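Questions people ask us most at the Birwood bay in Parkville, updated 27 October 2021. If yours isn't answered, call or stop by - we love talking cars!

## Can a dent really come out without paint?

Very often, yes! If the paint is unbroken and the metal isn't stretched too far, we work the dent out from behind with long rods, a tiny push at a time. Door dings, hail marks and shopping cart bumps are our favorites. Once the paint is cracked, though, you're looking at filler and a respray. 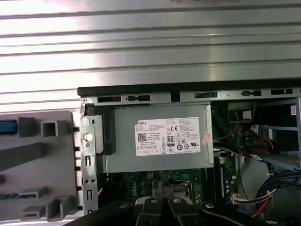 Getting behind the panel is half the job. On most doors we can slip a rod in past the window glass, but on some tailgates the inner trim has to come off first, and then you find out how many hidden clips the factory used. Think of a desktop computer tower with its gray plastic front away from the metal and all those molded features on the inner face: car trim is the same sort of thing, only bigger and much fussier in cold weather. We keep spare clips in the drawer for the common models.

## How long will you need my car?

A single door ding usually takes 2 hours. Hail is another story, and after the September storm we had cars in for days at a time. Xuân Cù will give you a time when you book, and she's very good at it.
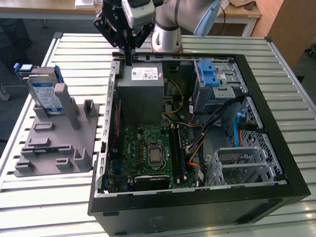
If we need to order a part, we'll call before we start anything. You can keep driving in the meantime as long as the lights work and nothing is rubbing on a tire.

## What does it cost?

Small dings start at $143 per panel. A second ding on the same panel is often much cheaper, so walk around the car and point out everything that bugs you!

## Will I be able to see where it was?

We check every repair under a striped light board, which shows up waves you'd never notice in a parking lot. Sharp creases on a body line are the hardest, and we'll tell you up front if we think a faint mark will stay.
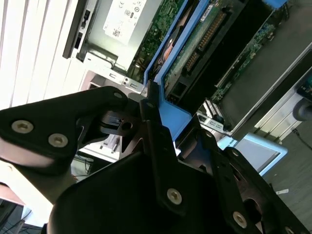
Jucélia Queiroz wrote to us that she had to run her fingertips over the rear door of her wagon to find the spot, and then wasn't sure she had the right door. She did ask why we hadn't warned her how dirty the other side would look next to it. Fair point, Jucélia - we now offer a hand wash with every repair.

## Can I try a suction cup at home first?

You can, on a big shallow dent in a flat panel. Please skip the hair dryer and ice trick, and never hammer from behind. A high spot takes us longer to fix than the dent did. 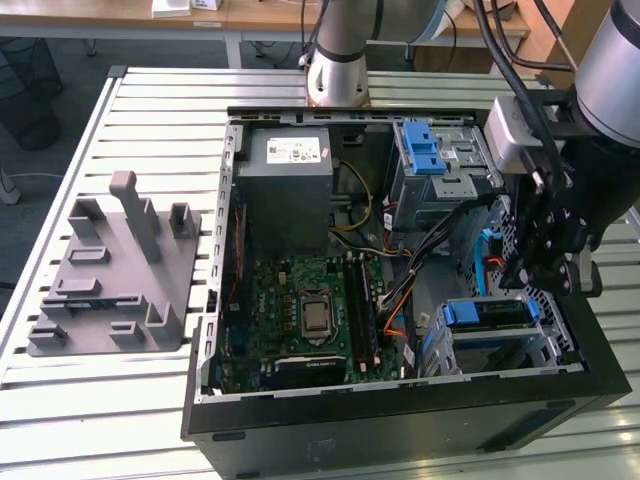 Pulling too hard on older resprayed panels can lift the paint, so if you don't know the car's history, let Quang Mạch take a look first. Looking is free.

## Do you work on aluminum panels?

We do! Aluminum is stiffer and doesn't spring back the way steel does, so we warm it gently and go slower. Allow extra time, and mention it when you book.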